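4. Reading the sound effects

I came to this part of the study with a hunch. I've read horror comics since I was a kid, and I always felt that the big hand-drawn noises (the creaks, the thuds, the wet stuff) told me how fast to read. A long, thin creak running down the side of a page slows me right down. A fat little thud makes me jump to the next panel. I wanted to see if other readers did the same, so I went back to the nine issues of Prodby, the castle-and-crypt series from Nilley, and tagged every sound effect in them.

Tagging was slow going! I used Purkix, which lets you draw a box around a piece of lettering and give it a label, and I went through 1000 panels that way. I kept the labels simple: how long the word was, whether it was inside the panel or broke the border, and whether the letters were solid, hollow or ragged. Color I left for a second pass, and I'm glad I did, as the reprints are much darker than the first run and I had to toss a few of my early labels.

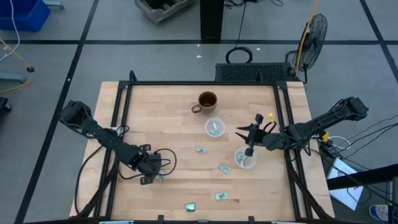

Figure 1. Wooden tabletop between two black robot arms.

Next came the readers. Eleven people sat down with the first two issues in the Mbeki reading room and read at whatever speed they liked. I asked them to tap the table when they turned their attention to a new panel. I know, tapping is a clumsy measure, and one reader got so wrapped up in the monastery chapter that the taps stopped for a whole spread. I left that spread out of the timings but kept the rest of the session.

On pages where a sound effect crossed a panel border, the taps came closer together. On pages where it stayed inside, I saw no clear change. It was the ragged letters that surprised me, because I had expected them to speed people up (they look so frantic) and the taps spread out. My best guess is that readers were stopping to work out what the word said.

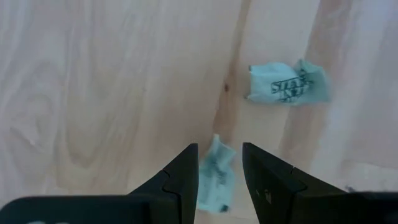 4.1 When the letters stop being letters

Some of the effects in Prodby can't be read at all. The artist lets the strokes run into the trees, or the smoke, or the hem of a cloak, and you get something between a word and a picture. I gave these their own label late in the tagging, then had to go back through four chapters to catch the ones I'd missed.
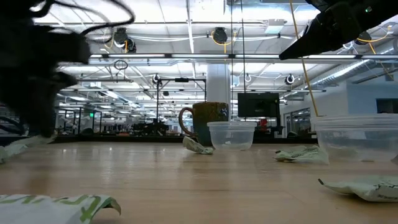

Unreadable effects got the longest pauses of anything I timed, and after the sessions the readers talked about them more than they talked about the monster. Several had sounded them out in their heads anyway. I think we do that with any bold shape that has the weight and spacing of print. Bold green shapes on a crumpled white wrapper come across as lettering even when you couldn't spell out a word of it, and a torn, curling edge doesn't spoil the effect. The drawn noises in the crypt scenes seem to get by on the same trick, so I've counted them as lettering in all the tables that follow.

I did try splitting the group by how many horror comics they already owned. With eleven readers that leaves very small piles, and I wouldn't lean on the result. The heavy collectors paused a bit less on the ragged effects and just as long on the unreadable ones.

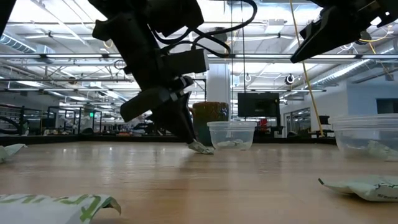 Figure 2. Gripper tip at a small crumpled packet, with a clear container to the right.

One loose end is the page turn. A sound effect in the bottom right corner may hurry people onto the next page, but my tap data can't separate the hurry from the plain business of lifting the paper, so I come back to it in Section 5 with the digital edition.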